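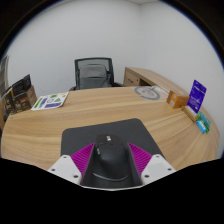

I finally took the little Gedero out past Bilville last weekend, and I'm still grinning (and still a bit sore, if I'm being truthful). It's only a 145, and after years on a heavy 300 I worried I'd be bored by the first hill. Not one bit! It starts on the button, it weighs nothing, and I can get both boots down when the trail goes sideways on me, as it likes to do out there.

Niall Munro came along on his old Crichton and led us up the creek road, which is all ruts and loose rock since the spring rain. I dropped the front tire pressure before the climb and the bike just tiptoed up behind him.
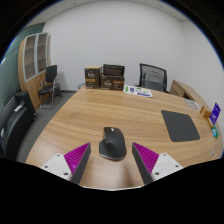 My one gripe is the seat, a plank after 40 miles. Róisín Breathnach swears by a Ritden cover with gel in it, so I may have to borrow hers and see. The chain wants tightening too, and I'd like lower bars before we do the long loop in September, if Niall ever settles on a route.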